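The band that won't put out an album

Sorkano have been going for five years and have yet to release a record. What they have is a newsletter, a logo that changes every June, and a run of 161 shows which, according to their label, have "rewritten the rules of live pop". I went to 2 of those shows to find out which rules.

The first was at Vesum, a long, low room with a bar down one side and a pillar where you would like to stand. The four of them came on late and played for just under an hour. There are songs in there, and good ones. The slow one that opens with only bass and voice had the whole floor quiet. Then they stopped for a speech on why recorded music is dead, and the floor went to the bar.

The label, Basano, tells the story well. Fans join a list, the list gets first go at tickets, and no song is ever sold in any form. Scarcity does the work that adverts used to do. When I asked how many people were on the list I was given the figure of 3059, and was told it was growing. When I asked what it had been a year earlier, I was told they didn't look at it that way.

I find that hard to believe of a record company.

It also leaves the songs in an odd place. Phones are banned at the door, so a chorus you loved on Thursday is mostly gone by the weekend. Basano calls this "living in the memory". A singer I spoke to after the second show, who had opened for them on part of the tour, called it throwing away your best work. She makes her own records in a spare bedroom and sells them at a folding table, and she was still selling when I left.

That second show, at the Ertürk, was the better of the two. No speech, a louder drummer, and a new song near the end that I would pay for tomorrow if anyone would let me. Tickets for the next run go to the list on 9/12/26. Everyone else can try on the night.
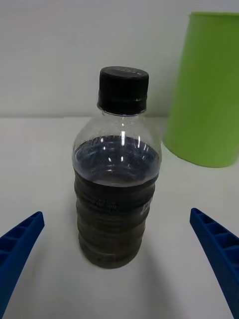 Nhi Lục writes that the speech is much shorter now than it was on the first tour, that she would still swap all of it for one more song, and that the slow one has had three different endings, none of which she can now hum.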